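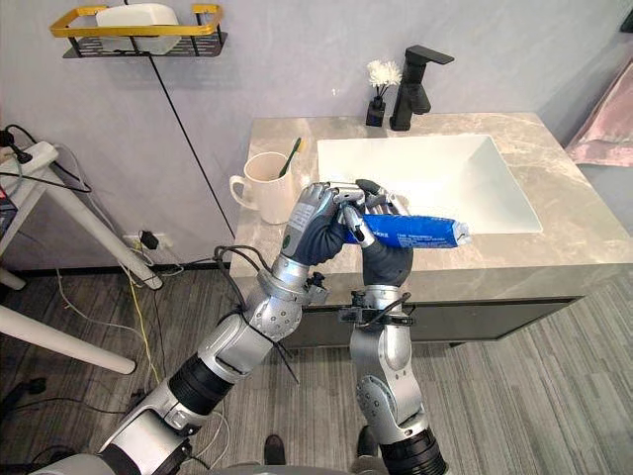
Sunau Open Day Recordings

README, last revised in March

Thanks for downloading these. This folder holds the recordings we made at the Sunau open day on 24 February 2024, when we opened up the workshop to neighbours, students and a good many families, and let the two-armed robot spend the day on bathroom chores while people wandered through with their coffee. We'd promised several visitors that we would put the recordings somewhere they could get at them, and it has taken us a little longer than we said it would (sorry to everyone who wrote in!).

What's in the folder

There are 200 recordings, each one a single try at a single chore, sorted into 19 sessions. A session is simply a stretch between breaks, so some are much longer than others, and session 11 is very short indeed as it ran into lunch. Every recording has the view from the head of the robot, the joint positions of both arms and hands, and a short text note typed in by whoever was at the desk.

The chores were all ones you could do at a bathroom vanity: handling a tube of toothpaste with both hands, moving a toothbrush in or out of a mug, and turning the tap lever. The toothpaste was far and away the crowd favourite. Something about two gloved metal hands meeting over a sink got even the teenagers to put their phones away, and one very patient little girl in the front row stayed through most of the morning and gave each try a mark out of ten. Her marks are in the notes for sessions 4 to 7, under "visitor score". We've left them exactly as she gave them.

How the day ran

Grímur Bergmann did the talking and Ilari Lehtinen looked after the arms. Visitors came through in small groups and were welcome to call out requests, which is why the order of the chores jumps about so much. If you want tidy blocks of the same chore, sort by the "chore" column in the index file and ignore the session numbers altogether.

We had 2 sets of recording settings, called Jado and Vídalín after the desk machines they lived on. Jado was used in the morning and Vídalín after lunch. They save the joint positions at different rates, so please check the "setup" column before you mix them. The Zandov reader in the tools folder handles both, and will line up the times for you if you ask it nicely with the "align" option.

Things to know before you use it

A try marked "stopped" was ended by one of us, often to answer a question from the crowd. It doesn't mean the robot had failed. Tries marked "dropped" are what you'd expect, and we've kept them in.

Sound has been removed throughout, as have the parts where visitors' faces could be made out. That leaves small gaps in sessions 9 and 14.

The notes are in everyday English and the spelling wanders. "Tap" and "faucet" are the same thing, and so are "tube" and "paste".

Sharing

Please use the recordings for study, teaching or plain curiosity, and mention the Sunau open day if you publish anything. If you find a mislabelled try, send us the session number and the recording number and Ilari will fix it in the next revision.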